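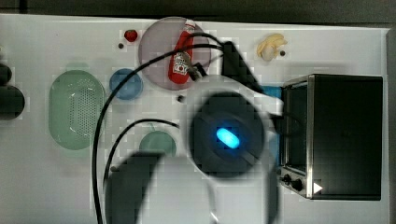
Daltetti Street Playroom: Family Kitchen Corner and Snack Area
Inspection checklist with comments
Inspected by: Gerrit Zulu
Date: 28th August
Key: OK / FIX / WATCH

1. Entrance and hallway
Door closer shuts without slamming: FIX. It doesn't slam, it just stops four inches short and waits for a draft to finish the job.
Floor mat lies flat: OK. New mat from Naidoo, heavy enough that two of us regretted ordering it.
Stroller parking clear of exit: WATCH. The painted line is being treated as a suggestion.

2. Fire and exits
Extinguisher in date, pin and seal in place: OK.
Exit sign lit: OK.
Smoke alarm tested: OK. Loud. Apologies to the dentist upstairs.
Back door opens without a key: FIX. Opens if you lift, lean and believe. Needs the strike plate moved before the September sessions start.

3. Heating and water
Hot tap at or below limit: WATCH. The Flumeo mixer was set fine on arrival and had crept up after 18 minutes of running. Lungile Nkosi has the number for the plumber and, I gather, his excuses.
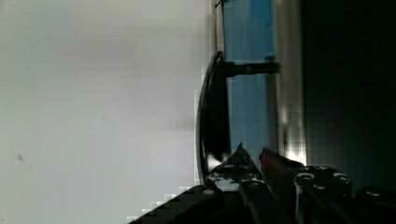

Under-sink cupboard latched: FIX. Latch present, screws missing. Bleach has been moved to the high shelf in the meantime, next to the good cookies, so both are now equally guarded.
Radiator covers secure: OK, although the one by the window rattles when the buses go past.

4. Electrical
Outlets covered: OK, all but one behind the bookcase.
Cords off the floor: WATCH. The Dronar floor fan has a long cord and a longer history with ankles. Tape it or retire it.
Kettle out of reach: OK.

5. Play food and toy cookware
Edges smooth, no cracks: OK. Colander handles and the slots in the spatula are where splits begin, so check those first.
Small parts kept away from under-threes: WATCH. Anything that fits in the choke tester goes in the lidded tub. Last month's tester was missing - someone had filed it under "cups."
Washed and dried between groups: OK according to the sheet, which has 37 ticks in the same pen and, I suspect, the same minute.

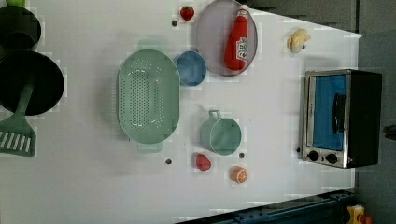
6. Furniture
Tables steady: OK.
Chairs: FIX. Some 2 of the stacking chairs have lost their rubber feet and now announce every movement.
Bookcase fixed to wall: OK. I pulled hard. It's going nowhere.
Corner guards: WATCH. Peeling, with evidence of chewing. 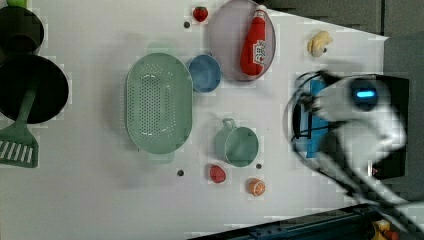

7. First aid and paperwork
Kit stocked: FIX. Plenty of slings, no bandages. We're ready for one very particular kind of accident.
Allergy list posted: OK, though it hangs behind the door when the door is open.
Accident book: OK. Handwriting is a separate matter.

Repairs to Lungile, please, with receipts. Back door first, then the cupboard latch.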